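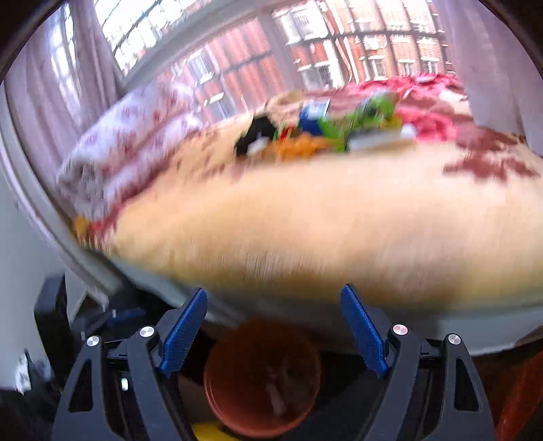

*Fiorella Palumbo*

**Likia floral bed sheet** — cream-beige colour with dark red flowers. The sheet suits a bed by the window, and it goes well with a folded floral quilt or a deep red blanket. Wash at 40 degrees.

Price: $40. Code: 958.

**Likia fleece blanket** — golden yellow, plush and very soft for the hand. You can lay it over the printed bedding in December, when our Promville nights are still cool. Code: 1060.

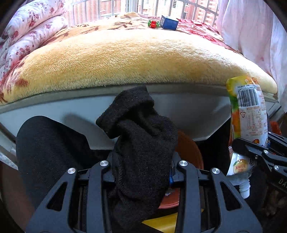 ## Orders

Please write to Deepak Saxena before 4 pm.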